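Week 6 notes: when do we let go?

Okay, so last time we got as far as the grasp, and a few of you asked why I stopped there. Mostly I ran out of time! Picking the marker up is the part everybody wants to work on, but the release is where most of your simulated runs are going to fail, so let's spend a whole session on it.

The task is "put the marker in the bowl," running in Kusholm, same build as the homework. Your policy sends out a target pose and a gripper command, and the controller underneath does its best to follow. Those two don't run at the same speed — the policy gives you a fresh target 3 times a second, the controller ticks at 50 Hz — so the arm is nearly always a bit behind what you asked for. If you open the fingers when the target is over the bowl, the hand may not be there yet.

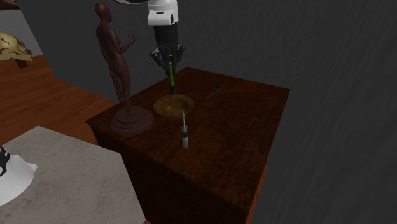
So check the measured pose, please, and check it against the bowl's center. Mizanur Bepari tried a plain distance test on his branch and got 148 early drops out of 3000 runs, nearly all of them at the near side of the threshold. His fix was tiny: shrink the radius, then wait until the hand speed falls under a limit before opening. Keep both numbers in the config file, I don't want to go hunting through your code for them.

One more thing about clutter. The planner only avoids what's in its collision list, and a held object isn't added for you. Call the attach step right after the grasp or it'll plan as if the hand were empty.

For lab: write the release check, run it on the Selvanayagam seeds, and bring me your worst failure.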